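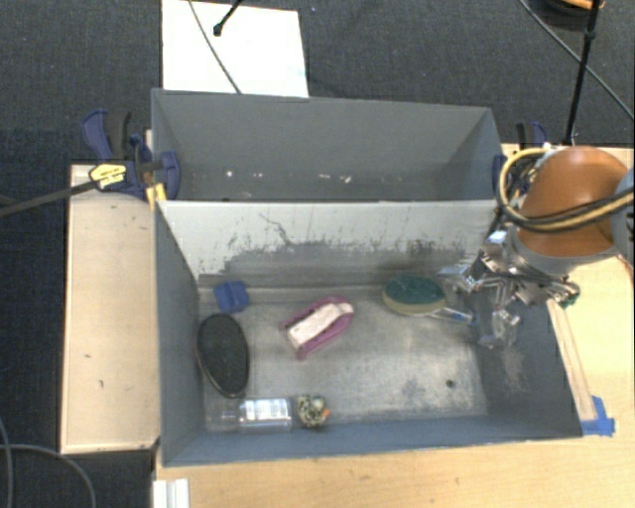
Trevarum Building Services – Utility Room Section

4. Cleaning the Two-Compartment Wash Container

4.1 Before you begin

The front compartment is the larger of the two and is used for hand brushes, pads and sponge scrubbers between shifts. The rear compartment is reserved for rinsing and is to be kept free of tools. Scrubbing tools returned to the front compartment may be laid in any order, provided that they are not stacked.

4.2 Weekly cleaning

1. Remove all brushes, pads and scrubbers from the front compartment and place them on a dry towel.
2. Check the floor of the compartment for small parts and blocks. Hand these in at the supply desk.
3. Add 20 ml of Barkason neutral cleaner to 2 liters of warm water.
4. Wipe the rear compartment first, starting at the back wall and finishing at the floor.
5. Wash the dividing wall on both sides. Dark marking along the lower part of the divider is to be treated with a soft cloth only.
6. Wash the floor of the front compartment. Leave the solution on cloudy stains for 4 minutes before wiping.
7. Rinse both compartments with clean water and dry them with a lint-free cloth.

Note: Scratches and brighter worn areas on the floor and walls will remain after cleaning. They need not be reported unless an edge can be felt with a gloved finger.

Caution: Do not use steel wool or scouring powder. Do not pour water above 60 degrees into either compartment.

4.3 Care of the tools

Rinse each brush under running water and shake it out. Sponge scrubbers with a handle are to be squeezed flat, never twisted – twisting loosens the pad. Replace any tool whose face has begun to separate from its body. Replacements are ordered through Meifang Kang, using supply form 2.

4.4 Records

Initial the sheet inside the cupboard door when the work is complete. Completed sheets are sent to Mirta Acuña at the end of September.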